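Disposal of surplus office workstations

Our office in Fillinmont is retiring 40 desktop workstations. May they be donated with the graphics cards left in?
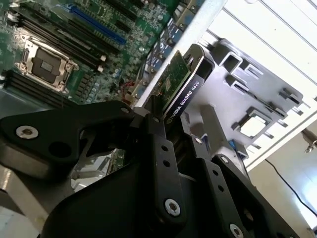 Flostside
Yes, provided the asset register is amended before collection. We were refused a receipt in December over this.

Teoh
Confirm the lease first. Ours barred any donation.
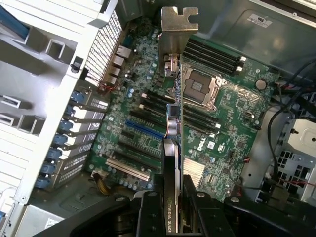
Marno
The receiving party should sign for each unit. Drives must be erased and a certificate kept for 4 years. Parts are entered by model name, and for a card marked NVIDIA Quadro that wording belongs on the form. Lots of over 100 units require a second signature.
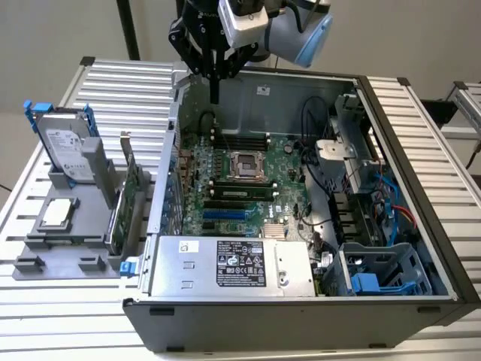
Desktop tower with side panel removed.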